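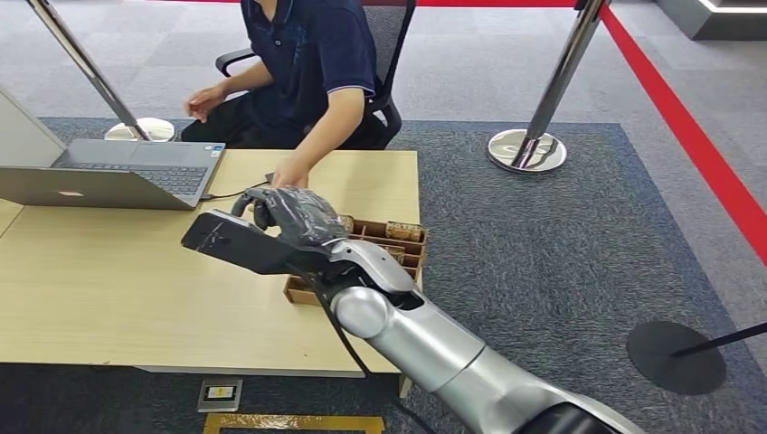

Desks We Were Told Would Be Clear: the Detham office in pictures

In June we got the Romano plan. Every desk on the second floor would be down to one laptop and one cable by the fall, everything else would go in a locker, and we'd all think better as a result. I had my doubts then. I went through the floor with Kgomotso Shezi on 22nd October and looked at whatever was on the desks.

The plan runs to 36 pages. The word "calm" comes up a lot. The word "drawer" doesn't come up at all, and I think that's where it went wrong. Click any picture for the larger size.

1. Desk by the window, morning. The wood-grain tops do look good when there's nothing on them. This one had nothing on it. Its owner was on vacation.

2. One laptop open, another one closed underneath it. I saw this all over the floor. The official line is that the old machines are being "phased out." As far as I can tell they're being used as stands.

3. Cardboard tray with dividers. Romano sells a felt version for 200 dollars. Cardboard holds small things just as well, and if you spill coffee on it you get another one from the mail room.

4. The felt version. Kgomotso likes it and asked me to say so. It has six compartments, and on the day I looked four of them had pens in them. I'd call that a pen cup.

5. Locker wall. There are 312 lockers for a floor that seats far fewer people - someone at Swanepoel got a good order out of us. Most of the ones I tried weren't locked, and most of those had a coat in them.

6. Cable tray under a desk, seen from the floor. The cables are supposed to run through here. A thin black cable lying straight across the desktop does the same job, and you can find both ends of it.

7. Mesh-back chair, armrests at the wrong height. They all come this way. The lever is on the right, under the seat, and it is stiffer than you'd expect. I'm told the mesh is better for your back. I'd like to see who measured that.

8. Chrome posts. We use them to keep a walkway open on visitor days, and between visitor days they get parked wherever there's floor. The plan has them in the Costenus storage room. The storage room is full of the old drawers.

9. The old drawers, in the storage room. Three deep, with a handle you could get your whole hand into. Lâm Tô has put his name on one with masking tape and would like it back.

10. Same desk as the first picture, after lunch. Two mugs, a sweater and a box of tissues. He wasn't even back yet - other people had put them there.

Prints of any of these are on the board by the kitchen. If one of them is your desk and you want it taken down, leave a note with Kgomotso. The next walk-through is after the new lockers come in, assuming they do.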